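Subject: Re: [ridgeline-neighbors] Sirens on Cordier Road last night

On October mornings I usually get to read this list in peace, with coffee, but I see there were 20 messages before breakfast, so I'll try to answer the ones that had a question in them.

Kirstin MacLeish wrote:

> Does anyone know what was going on by the Titen Street light?
> I counted 4 patrol cars and a tow truck, and then someone with
> a flashlight was walking along our back fence. My husband says
> it was a stolen car. The man at the gas station says it was a
> bank robbery. We don't have a bank.
>
> Also, is it true they closed the bridge? I have to get to
> Ruvell by 8.

Kirstin, your husband wins this one. I called the non-emergency line, waited through a good deal of flute music, and got a very patient dispatcher who told me what she was allowed to. An officer tried to stop a car on Route 66 for having no plates. The driver didn't care to stop, turned onto Cordier Road, and found out what the rest of us know about the curve by the feed store. The car went into the ditch. Two people got out and ran, and both were picked up on foot before midnight. One of them was behind the Zovier warehouse, the other was in somebody's boat. The boat was on a trailer, in a driveway, with the cover on, so as getaways go it had limits.

No one was badly hurt. The dispatcher wouldn't give names or say what the charges were, apart from the car having been reported stolen. I'd ask people not to fill in the rest themselves. We already have a bank robbery.

The bridge was never closed. There was a cone on it. I drove over at 7 and the cone was still there, looking official.

The flashlight along the fences on your side was a deputy. They'd like anyone with a doorbell camera facing Titen Street to save whatever it recorded between 10 and midnight and call the front desk. Please call them and don't post it here. The last time we all reviewed footage together it was 66 messages long and the suspect was a raccoon.

On the car break-ins, which three of you asked about: I have no idea if they're connected, and the dispatcher didn't either. Lock your doors and bring your purse inside. I've gone back to leaving my keys in the kitchen every night, where I can find them in the morning and where a thief would at least have to meet the dog.

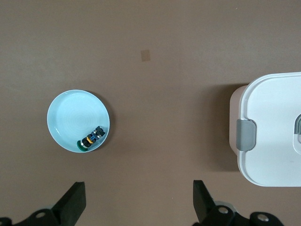 The blue dish, open for keys.

One more thing about that curve. I wrote to the county in the spring asking for a guardrail or some reflectors, and got a nice letter back saying it was under review. If you'd like to write too, the public works address is at the bottom of the township newsletter – page 2, under the leaf pickup schedule. Mention the ditch. It's getting to be a popular ditch.

Whoever owns the boat, the deputy says you can have the cover back.

Walt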